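Plemgate, a serial novel by Meron Kumsa, returns in October with a new weekly schedule and its first print edition

FOR IMMEDIATE RELEASE

Okay, so the rules say a press release is meant to be written in the third person, with a quote from me halfway down as if somebody had phoned me up for it. I tried that and it sounded like my own obituary. I'm Meron Kumsa, I write Plemgate, and I'm going to tell you the news myself.

The news is that Plemgate comes back in October. New chapters go up every Thursday at 7 p.m., free to read on the same site as always, and on the same day the first chapter lands you'll be able to order Book One as a real paperback with pages and a spine and everything. I have a proof copy sitting next to my keyboard and I keep picking it up.

If you're new, the quick version. Plemgate is a fantasy serial set in a toll town at the bottom of a mountain pass. The gate in the title is a real gate, and everyone who goes through it has to leave something behind with the gatekeeper. Mostly it's coins or a sack of barley. Sometimes it's a name, or a year, or the ability to whistle. Admasu is the gatekeeper's nephew, he's nineteen when the story opens, and he has just inherited the job along with a back room full of things people never came back for. Lolow is the river that runs under the town and also, from chapter thirty or so, a character, and if that sentence annoys you then this may not be your book. Most of Book One is Admasu trying to give things back.

The serial ran for 114 chapters before I put it on pause last winter. I said it would be a short break. It was not a short break, and I got a lot of very kind messages and a few that were less kind, and I read every one of them. I'd written myself into a corner with the Fleken plot and I couldn't see a way out of it that didn't involve somebody waking up from a dream.

For those who don't remember, Fleken is the rival town on the far side of the pass. I'd been treating it as a place where bad weather and bad people came from, and then around chapter ninety I sent Admasu over there and found out I had nothing for him to look at. No streets, no food, no reason for anyone to live there. I kept writing anyway, because it was Wednesday night and the chapter was due. You can tell. Three readers wrote to point out that the same inn had two different owners, and one of them drew me a map.

So I spent the break building Fleken properly. I wrote it a history, I gave it a terrible local soup, I worked out who pays for the bridge. Then I went back and rewrote chapters 88 through 114 from scratch. The new versions replace the old ones on the site this week, so if you're a returning reader that's where I'd suggest starting. The old versions will stay up in the archive for anyone who liked them better (I know there are a few of you, and I promise the goat scene survived, I only moved it).

Now the paperback! Book One collects the first 24 chapters, revised and copyedited by someone who isn't me, plus a new short story called The Whistler's Receipt that won't be on the site until next year. It comes in at 400 pages. The first print run is 954 copies, and before you ask, that strange number is what the budget came to once I'd paid for the cover and the nicer paper. I went back and forth on rounding it down and decided I'd rather have the extra books. If they sell through I'll do a second run, with the same cover and a slightly smaller gatekeeper's lamp on the spine, because I've looked at it so many times now that it's started to look enormous.

A few people have asked whether the print book means the serial is going behind a paywall. No. The chapters stay free, all of them, and the print edition is for people who like to hold the thing or who want to lend it to their mother. The text is a bit different here and there, mostly cleaner sentences and one fewer cousin, but you won't miss any plot by reading on your phone.

I also want to talk about the schedule for a minute, since it's changed. I used to post on Mondays and Thursdays, and I loved it, and it ate my life. I have a day job in a dental office and I was writing on my lunch break with one hand and eating noodles with the other. Once a week is what I can do well. The chapters will be longer to make up for it, somewhere near double what they were, and I've got the first ten of them finished and sitting in a folder. I've never had a backlog before. It feels like having money in the bank – I keep opening the folder just to look.

What's coming in the new arc, without spoiling too much: Admasu is still in Fleken, and he's been offered a job on the other side of the argument. The gate is being looked after by the person you'd least want looking after it. Lolow is rising. There's a wedding, and I've finally written the chapter from the mule's point of view that I threatened back when we hit the first hundred. I have a fixed ending in mind for the whole thing now, which I didn't before, and I'd guess we're a little past the middle.

I'm doing some extras around the launch too. On launch night I'll be in the comments from the moment the chapter goes up until I fall asleep, so come and ask me things. The week after that I'm putting up a page of cut scenes with my notes in the margins, including the first version of chapter one, where Admasu was called something else and was fifty-two years old. And I'm running a small contest for fan endings to the blacksmith's story, the one I left hanging on purpose. Keep it under a thousand words, send it by the end of the month, and my favorite gets printed in the back of Book Two with your name on it. You keep the rights to whatever you write, obviously.

People who write about books, podcast about books or run a shop that sells them: I'd love to hear from you. I have review copies as e-books ready to go today, and a small stack of paper ones for anyone who really can't stand reading on a screen. I'm happy to do interviews by email or over the phone in the evenings. I can talk about serial writing, about stopping a serial and starting it again, about self-publishing on a dental receptionist's wages, or about invented soup. I'm not much use on the subject of dragons. There aren't any in Plemgate, and I've had to tell more than one very nice interviewer that halfway through the call.

Shops can order directly from me through the contact form on the site, with the usual trade discount, and I'll take returns if they come back in one piece. Libraries too, and if you're a library please say so in the message and I'll throw in a second copy while I've got them.

A little about me for the bottom of your article. I started Plemgate as a way to get through one November, with no outline and a borrowed laptop, and I figured it would be done by New Year's. Before that I wrote two novels that live in a drawer and a lot of poems about buses. I write on my couch, usually with the TV going in the next room. I don't have an agent at the moment and I'm not against the idea.

Thank you to everyone who stuck around, and to the readers who kept the comment threads alive all through the quiet months with theories about the locked cupboard. Some of you are very close. One of you has got it exactly right, and I had to go for a walk after I read it.

Plemgate returns in October, Thursdays at 7 p.m. Book One is available to order from the same evening through the site's shop page. Cover art, sample chapters and an author photo can be downloaded from the press page, and you're welcome to use any of it with credit.

Press contact: Meron Kumsa, through the contact form on the Plemgate site. Please put PRESS in the subject line or it'll end up in with the cupboard theories.

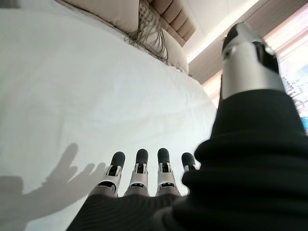 Robotic hand with black fingertips, reaching out over a white bed sheet.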